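The Seventieth Dose

The Golterero was a plastic dispenser with a lid, a sensor under the lid, and a clock. When the lid opened, the clock recorded the time and sent it to the county. The county kept the times in a program called Grarkeo, and Grarkeo turned them into a calendar of green squares.

Heriberto Quispe had been given one with his tuberculosis medicine. The course was 112 doses, one a day. On the morning of dose seventy the square did not turn green.

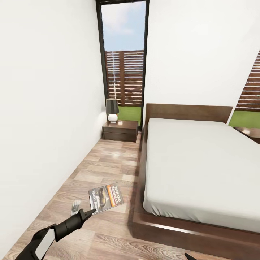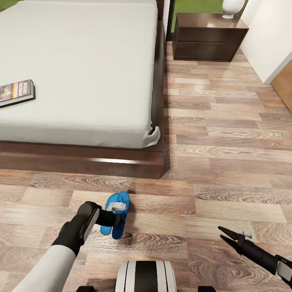
A dose that is not on the calendar has to be treated as not taken, the nurse line told him, and he should not take another one until somebody had looked at it. The voice asked whether he had vomited. He said no. It asked whether he had opened the lid. He said he had opened the lid, taken four tablets with water, closed the lid, and gone to shave.

"Did it beep?"

"It always beeps."

"Did you hear it today?"

He considered this. He had heard it sixty-nine times. He could produce the sound in his head without effort, which made his memory of it poor evidence.

"I can't say," he told the voice.

The voice typed for a while and gave him a reference number, 383, and told him to bring the dispenser to the Ulness clinic before four.

He put it in a bread bag and took the bus. It was a short ride. He had made it every two weeks since the cough was given its name, first in a mask, by a back entrance, and later through the front like other patients. He had worked as an elevator inspector for most of his adult life and had a fixed opinion about devices that report on themselves. An elevator door has a contact that says the door is closed. The inspector does not read the contact. He closes the door, tries to pull it open, and then reads the contact. If the two disagree, the contact is wrong until shown to be right.

At the clinic the nurse put the dispenser on a tray and connected it to a laptop. The log came up as a list. The last entry was the day before, 7:04 a.m., lid open eleven seconds. Under it there was nothing.

"The battery reads fine," she said.

"What does it read when it's not fine?"

"It doesn't read."

She opened and closed the lid three times. Three entries appeared, each with the correct time. She wrote this down on a form with the heading Device Test and put a check next to Pass.

"So it works now," he said.

"It works."

"I'd like to count the tablets."

She said the tablets were not part of the procedure. The procedure had been to count tablets, years ago, and people threw them in the sink. The lid had replaced the count. He said people could also open a lid and throw the tablets in the sink. She said yes, that was known.

He waited. She looked at the clock, then pulled on gloves and tipped the dispenser out onto a paper towel. She counted in fours with a tongue depressor, the way a teller counts coins. The pharmacy had filled it on 01/02/2024 with a full four weeks. She counted once, wrote a number, and counted again. Then she did the subtraction on the margin of the form.

The count agreed with him. Today's four were gone.

"That doesn't prove you swallowed them," she said.

"No."

"It only proves they aren't in the box."

"That's all the lid ever proved."

She did not argue. She typed for several minutes. Grarkeo offered her a menu with Taken, Missed, Held by Provider, and Device Fault. Device Fault was gray and could not be selected, as the device had passed. She chose Taken. The program asked for the name of the person who had observed the dose. She sat with her hands off the keys.

"I live alone," he said.

"I know. It's in the chart."

"Can you put the count?"

"There isn't a field for it."

She called the vendor, Calvo, and was placed in a queue. She put the phone on speaker and laid it next to the tray. While it played music she weighed him, since he was there. He was 138 pounds. At the start he had been lighter than that, and the shoes had helped. She asked about his eyes, about tingling in the feet, about the color of his urine. He answered each in the same order she asked. He had learned the order.

Calvo came on the line. A man asked for the serial number and said that a single dropped event was within specification.

"What's the specification?" Heriberto asked.

The man asked who was speaking.

"The patient."

The man said he was not able to discuss that with a patient. The nurse asked the same question. He said he would have to send it in writing.

After the call she held the form for a moment and then wrote across the bottom, outside the boxes, that the tablets had been counted twice and agreed with the patient's report. She signed it. She scanned the page and attached it to the chart. On the calendar the square went from white to yellow.

"What's yellow?"

"Under review. It doesn't stop the treatment. You take the next one tomorrow at seven."

"And the last one is still in June?"

She scrolled ahead to check. It was still in June.

She put the tablets back, closed the lid, and the dispenser beeped. They both looked at the laptop. The entry was there, 3:41 p.m., lid open. Grarkeo placed a second mark on the day and asked whether the patient had taken a double dose.

She pulled her chair back in and started on the menu again. Heriberto took a pencil out of his shirt pocket and asked if she had a sheet of paper she didn't need.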